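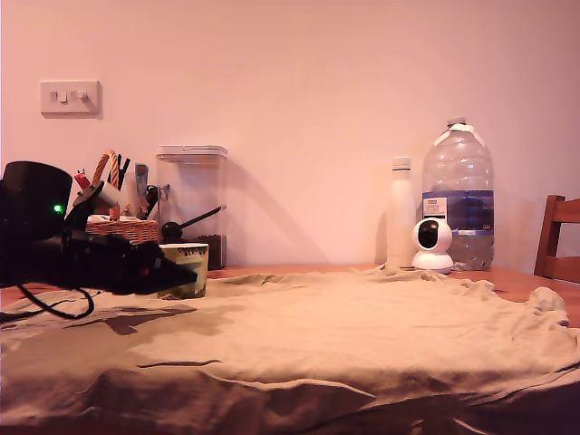
Section 3. Setting Up a Flolum Staking Wallet

3.1 Before You Begin

A minimum balance of 300 Flolum is required to stake on the Zetudach network. Transaction fees are paid from the same balance and must be held in addition to the minimum.

3.2 Creating the Wallet

1. Open the Brirari application and select New Wallet.
2. Choose Zetudach as the network.
3. Write down the recovery phrase in the order shown.
4. Enter a PIN of 8 digits and confirm it.

Caution: The recovery phrase cannot be reissued. Do not store it in e-mail or on a shared drive.

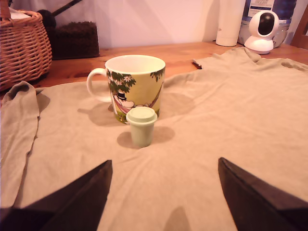 Siwan Phillips asked whether a wallet created on the earlier test network could be carried over. It cannot — test addresses are not recognized by Zetudach, and a new wallet must be created.

3.3 Delegating to a Validator

5. Select Stake, then choose a validator from the list.
6. Enter the amount. Transfers above 500 Flolum require a second confirmation.
7. Review the fee and select Submit.
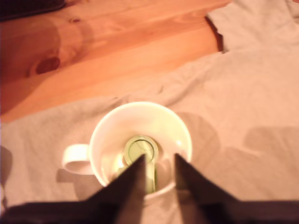

Delegated funds remain in the holder's wallet but are locked until released. The validator may not spend them. A lock works much like the pale green object standing in the white mug: the contents are in plain view, and they stay where they are until someone takes them out. To release funds, select Unstake and allow three days for the balance to become available.

Note: Rewards are not paid during the release period.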